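Robotics & Automation | Long Reads

Search this site Enter keyword Go

My morning sorting round black caps for science

I'm hopeless at tidying, so it felt a bit rich being handed a pair of grippers and told to show a robot how it's done. But that's the method at Lodex, more or less. You hold the grippers, you do the chore yourself, and a camera on the tool records what your hands get up to. No robot in the building at all! The learning comes later, on a computer, and what comes out is meant to run on whatever arm you bolt the same fingers to.

My job was small stuff: round black caps, binder clips, a shallow cardboard tray. Caps are horrid (thin rims, nothing much to hold) and I got surprisingly cross with one of them.

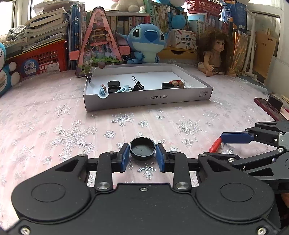

Why the clutter matters

The older way was to drive a real arm by remote control in a bare lab, and it's slow going. The team's set, which they call Mistau, now has 2516 recordings, and they wanted proper homes in it, with plush toys and piles of books and daylight coming in at the window. A model that has only met blank tabletops gets terribly muddled by a Stitch, apparently.

They trained it twice, once on 2000 recordings from a single room and once on the same number spread over 11 homes. Then they tried both in a kitchen neither had met. The mixed one coped far better, though it still fluffed anything shiny, and seven of the chores beat it completely.
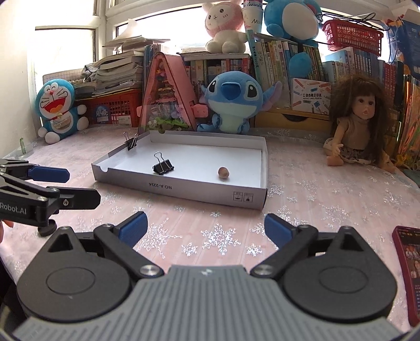
Parisa Nikzad reckons the number of homes matters more than the number of recordings, and she'd happily swap half the set for a few more front rooms. She's after mine next, on a Saturday, and I've said yes provided I can leave it messy.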